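Landdale Researchers Report Gains in Robot Grasping of Everyday Objects

LANDDALE - Researchers at the Ellery Laboratory have reported early results from a training method that helps a robot arm choose how to pick up common household and food items it has not handled before. The method, called Flusus, was presented to faculty and partner organizations on Tuesday.

Most grasping systems are trained on large collections of recorded attempts, which take a long time to gather and often have to be gathered again when the objects change. Flusus starts from a smaller set of demonstrations in which a person guides the arm. The software then compares each new object with those demonstrations and selects a grip by matching local shape, such as a rim, a curved side or a narrow neck.

The laboratory recorded 1,757 guided demonstrations for the study, using 90 objects. The trained system was then tested on 115 objects that did not appear in the demonstrations. According to the team, it completed more first-attempt lifts than the laboratory's previous method, with the largest improvement on rounded items.

"Fruit and vegetables are a useful test because no two are quite alike," said Bronwyn Kingi, who leads the project. "A grip that suits one pepper may slip on the next. We wanted a method that looks at the part of the object it is going to touch and makes its decision there." 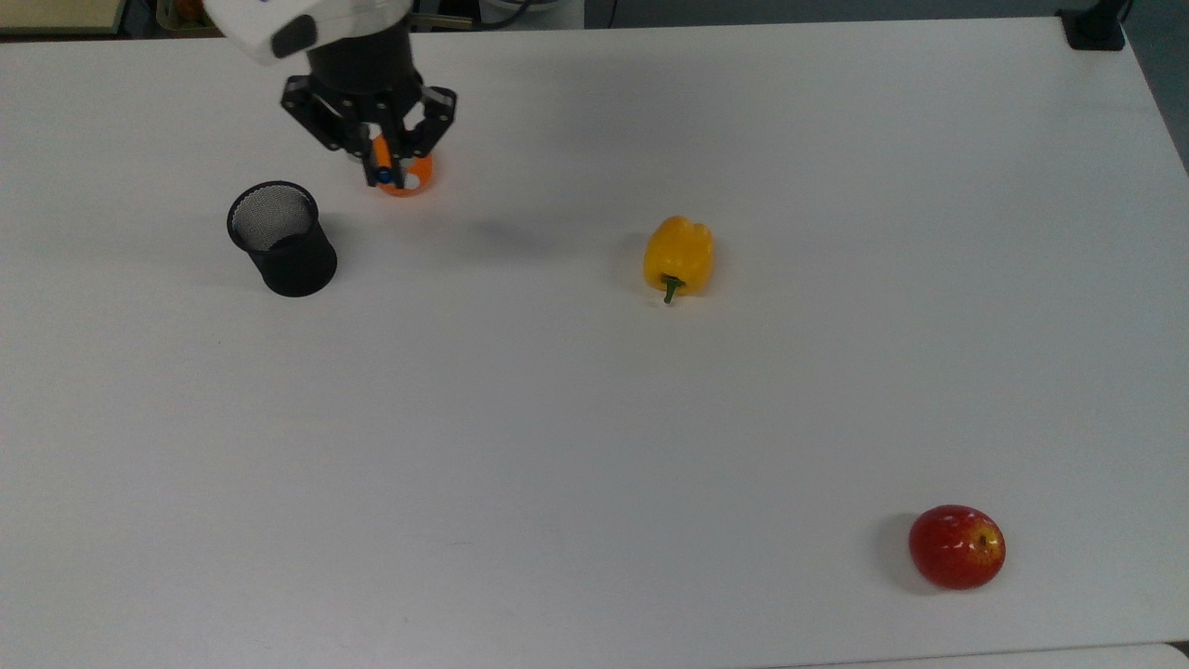
The gripper closes on an orange and white object during work on the Flusus project. A mesh pencil cup, a yellow bell pepper and a red apple are also on the table.

Trials are carried out on a plain white tabletop, with several items set out together. Before each trial the positions are changed, and the arm is given the name of one item to pick up. An attempt is counted as complete when the item has been lifted clear of the table and held for a fixed period. Attempts in which another item is moved out of place are recorded separately.

The team also noted limits. Performance dropped when objects were placed close together, and the current version does not adjust its grip once the fingers have closed. Thin, flat items remain difficult - the arm often could not find an edge to hold. These cases will be the focus of the next round of work, which begins in June.

The second phase will take place jointly with the Bondcombe campus, where a matching workstation is being installed. Staff at both sites will run the same 225 trials so that differences between the two setups can be measured. The laboratory plans to release the demonstration records and the test procedure when that comparison is complete.

Departments and outside organizations that wish to suggest objects for the second phase may contact the Ellery Laboratory office. Items should weigh no more than a full coffee mug and should not be fragile.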